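Care of Blankets and Bedding in the Winter Months

The Flanstead Household Advice Service recommends that fleece blankets be washed separately from towels, which shed lint. Use cool water and a mild detergent, and omit fabric softener. Loads should fill the drum no more than halfway.
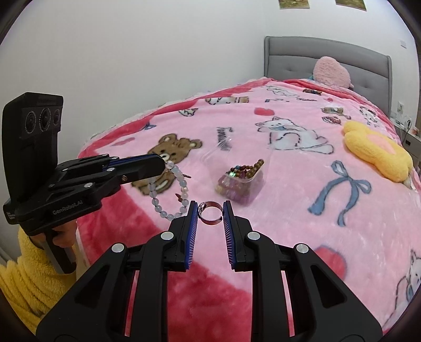 Tumble drying on high heat will mat the pile. Dry fleece on a low setting or hang it indoors — a blanket of ordinary weight should be ready by the following morning. Brush lightly once dry.

Upholstered headboards should be vacuumed every two weeks with a soft brush attachment, working from the top downward. For marks, mix 500 ml of lukewarm water with a few drops of dish soap, test the solution on a hidden area, and blot with a white cloth. Do not soak the padding.

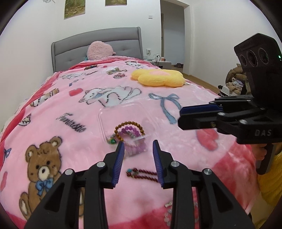
Gray upholstered headboard with a light-pink plush cushion.

Residents may request the printed care sheet (No. 121) from Zinhle Gumede at the Flanstead office, Room 302, until noon on Friday.

Related items
Storing Wool Over the Summer
Removing Candle Wax From Cotton
Airing a Mattress in February

This site uses cookies. Accept | Settings

Contact | © Flanstead Household Advice Service | Back to top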